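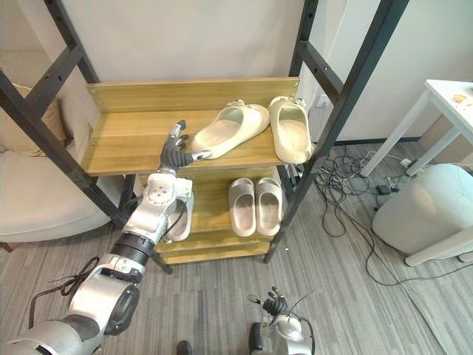
Page 3122

Chapter Nine
The Lodge Comes to Town: Friendly Societies and the People Who Joined Them

I grew up three doors down from a hall I was never allowed into. It belonged to the Arkent lodge of a friendly society, and once a month the grown-ups on our street put on their good coats, walked over at half past seven, and came home late smelling of coffee and floor polish. I asked my grandfather what went on in there and he said "minutes, mostly." I've read a lot of lodge minute books since then and I have to say he was pretty close!

So this chapter is my chance to go through that door, and I'm dragging you along. In Chapter Eight we looked at churches and schools as the places where a small town got to know itself. Now we turn to the mutual benefit orders, the clubs that collected a few cents from each member every week and paid out when somebody broke a leg or died. They had handshakes and passwords and some very odd hats (I'll get to the hats), but the money is where I want to start.

Picture a mill hand in Serkley with a wife and four kids. He has no insurance through his job, and the bank doesn't want his business. If he gets sick in April, the rent is still due in May. For a small weekly payment the lodge would send a visiting member to his house, check that he really was laid up, and hand over a sick benefit until he could work again. If he died, the brothers turned out for the funeral and the widow got a lump sum. The Serkley lodge set that sum at 400 dollars, and later raised it to 800, which caused a fight that runs through eleven pages of the minutes and includes the only swear word I've found in any of them.

You'll notice I said "brothers." Most of these orders took men only, and most of them drew lines by color and religion too, sometimes in the written rules and sometimes just by who got voted down. People who were shut out started their own. The women's auxiliary in Verinness began by serving suppers and ended up running a sick fund in better shape than the men's, and we'll spend a whole section on their account books. I love those account books. Somebody wrote recipes in the margins.

Then there's the ritual, and I know that's what half of you signed up for. A new member was led around the room, asked questions, and told a story, usually one with a moral about charity or keeping your word. It was theater, put on by the people who also sold you nails and pulled your teeth. I used to think of it as decoration on top of the insurance. I've changed my mind about that over the years, and by the end of the chapter I hope you'll see why. A fund like this only works if members trust each other with cash and don't fake a bad back, and an evening of solemn promises in front of your neighbors does a good deal for that.

Some things to keep an eye on as you read: who could afford the dues, who counted as a member in good standing, and what happened to a lodge when its first members all got old at once. That last one sank more of them than any scandal did. The Tu Valley lodge folded that way, and its closing letter is printed in full at the end of Section 9.4.

Bring a pencil. Lodge clerks had terrible handwriting and I've left a few of the sample pages just as I found them.

Comments

millpond_reader: My great-aunt was in the Verinness auxiliary! We still have her sash in a hatbox. Does the book list members by name anywhere?

J.T.: Used this chapter with my evening class. The 800 dollar fight got everybody talking. Wish there was more on the hats.

oldledger: Is the swear word in the appendix? Asking for my students.

Related

Chapter Eight: Pews and Blackboards
Section 9.1: Dues, Fines, and the Sick Visitor
Section 9.4: When the Lodge Grew Old
Reading a Minute Book: Notes for Beginners
Chapter Ten: Brass Bands and Baseball Nines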